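Ragnvald Lie
April 2022

The Lillby shed has a cork board now. It hasn't met a wall yet – I own the drill, I lack the nerve. 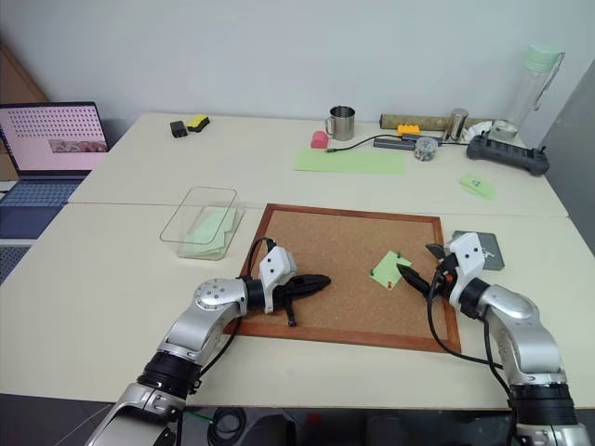

Three pins, one note. Administration at its finest.

Each job gets its own green square. I've got a list of 24 and a pen that's already sulking.

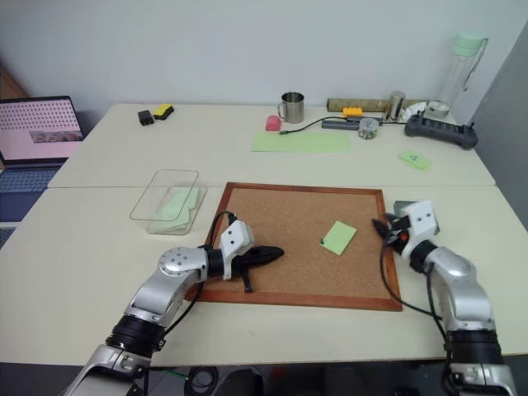 and before anyone asks, yes, the mug lives on the back table. Moving it would need a note of its own.

Rekow says use an app. Rekow has missed two dentists with an app. 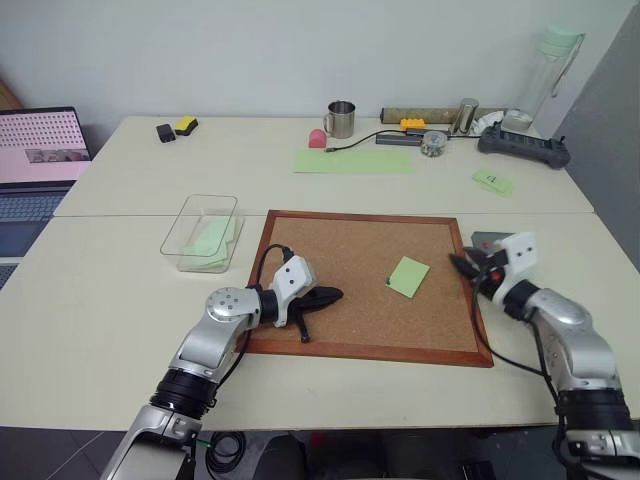

Still one note on the cork. Most of the rest are in the tray, resting.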